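About Zindina

Zindina supplies waste and recycling containers to households, schools and small offices. The company was established in Prendwood and now serves 2,115 homes and 638 business premises from its depots there and in Donditz.

Our range comprises 141 products, among them kitchen caddies, stacking units and lidded bins for outdoor use. Replacement lids, liners and hinges are kept in stock for every current model.

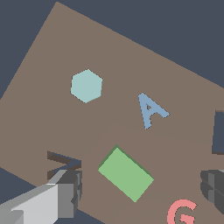
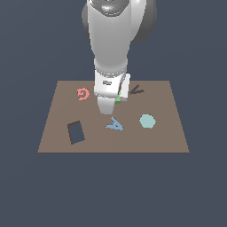
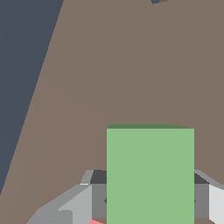 Can I return an old container when I buy a new one?
Old containers of any make may be handed in at either depot during opening hours. They should be empty and rinsed.

Containers received in this way are passed to our partner firm, Shboul, for sorting and reprocessing. All Zindina bins carry a guarantee of 2 years. Trade enquiries are dealt with at the Prendwood office, which is closed on Wednesday afternoons.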